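Robot cell technician wanted, Jurnbridge shop (evenings, part time to start)

Hi, I'm Mostafa Metwally and I look after the two-armed picking cell at Plollstead. I've been doing it alone since we moved in and I need a second pair of hands – preferably ones that don't mind a hex key.

The cell is one robot, yellow shelving and a gray bin on the floor. The robot moves black plastic parts between the bin and the shelves, and your job would be keeping it fit to do that. Most evenings that means wiping down the bellows, checking the finger hinges for play, going over the screws on the joint housings and making sure no cable is rubbing. Then you reset the shelves and bin for the next run and write up what you did in the log (we call it Gwynne, long story).

Every 4000 cycles we do a proper service. Fingertip pads come off, both wrists get checked against the setup sheet, and we redo the shelf positions if anybody has bumped them. I'd teach you all of it! The first 2 weeks are paid training, 4 pm to 8 pm.

You'd suit this if you've fixed bikes, printers, sewing machines, anything with small screws. Robot experience is nice but I can live without it. You do need to be OK kneeling on a hard floor and lifting a full bin, and please write legibly, my own notes are bad enough.

Start is September. Pay is hourly and goes up once you can do a service without me. Send a few lines about something you've repaired to the Plollstead front office, ref 1638, or drop in and ask for me. The cell is in the Stisell room, past the loading door.

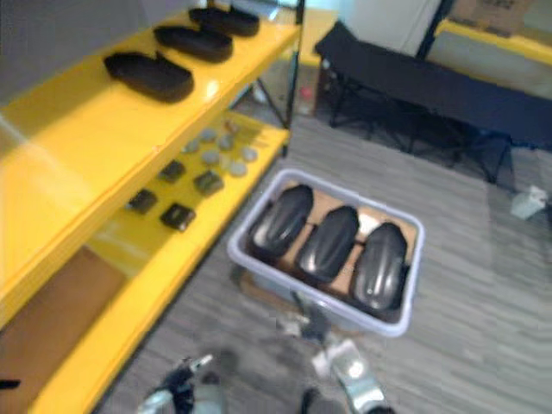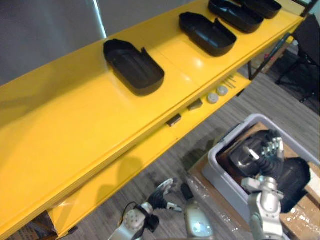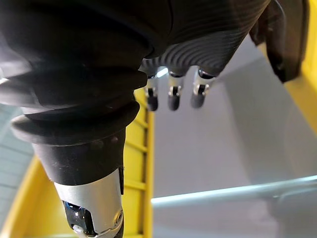
Last photo: wrist bellows and fingers, with the gray bin behind.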